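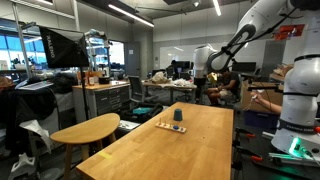

How many arms should a small lab budget for in its first year? Two, if the work is tabletop handling, with money held back for the table, the lights and the mounts.

3.2 Equipment planning

We compared purchase plans from two groups, Gremance and Belar. Both set out to do pick-and-place work with small household objects. Each plan was written before any hardware was ordered, and we checked it against the invoices 24 months later. Nair and Lynch coded the invoices separately and settled differences by discussion.

Both plans treated the arm as the main cost and left most other items under a single line called "sundries." At Gremance that line was set at 30 percent of the arm price and was spent by September of the first year. Belar had no such limit and placed 32 small orders, mostly for clamps, stands and cable. Shipping was charged on each one.

Grippers were a separate problem. Belar ordered one per arm and no spare fingers. A replacement set from Entwistle took longer to arrive than the arm itself, and the work stopped while the group waited (see Figure 2 for the type of task).

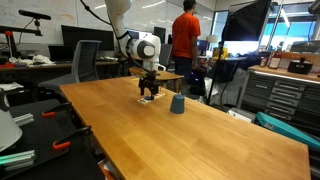
Figure 2. Tabletop task with a two-finger gripper above a small white board; an upside-down cup stands to the right.

We therefore list fingers, clamps and lighting as their own lines in the Ponel budget sheet used in Section 4. Staff time for setup is also entered there, in hours.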